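Print this page | E-mail this thread

Seed trays: cell depth and bottom watering

quinlan_plot
I start leeks and onions in December and want to settle on one tray type. Twelve square cells, grey tray, raised dividers between them. The question is whether bottom watering wets every cell evenly at this size.

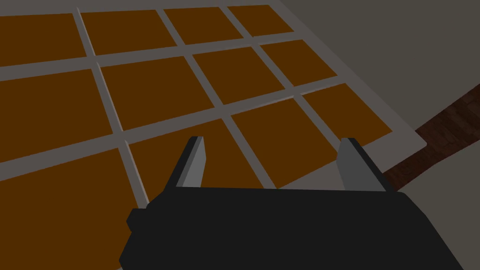 Re: Seed trays: cell depth and bottom watering

cludham_grower
Even enough if the bench is level. Mine leans slightly and the low side takes up water first. I pour in 455 ml, wait 30 minutes, then tip out what is left.

deten388
I disagree with the 30 minutes. Peat-free mix with a lot of bark needs longer, and weighing the tray is more reliable than timing it. Weigh it dry, weigh it soaked, and water again when half the difference has gone.

cludham_grower
Weighing is fine for one tray. I have a full greenhouse.

quinlan_plot
I could weigh one and treat the rest the same.
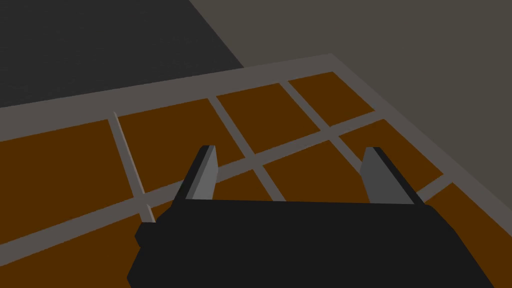 That assumes they all sit at the same temperature, and the end by the door runs cooler. I might weigh two, one from each end.

deten388
Two is better. Sow leeks thinly whatever you do. The Plukport allotment sheet says 147 seeds to a tray, and that is far too many for twelve cells.

cludham_grower
That figure is for open trays, before pricking out. Read the heading.

Print this page | E-mail this thread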